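Portes ouvertes chez Potgieter, blanchisserie industrielle

Vendredi matin, nous étions 18 à visiter l'atelier de Favbridge. Ayanda Pretorius, responsable de production, nous a reçus à l'accueil. Le linge arrive par camion, passe au tri, puis part vers 11 laveuses. La lessive vient de chez Purix. Le repassage occupe deux équipes et reste bruyant, prévoir des bouchons.
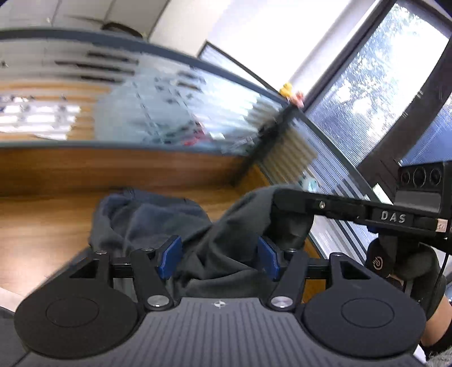 Les vêtements de travail sont pliés à part, dans la salle du fond. Café à la sortie, parking gratuit côté rue Boltent. Prochaine visite en août, sur inscription.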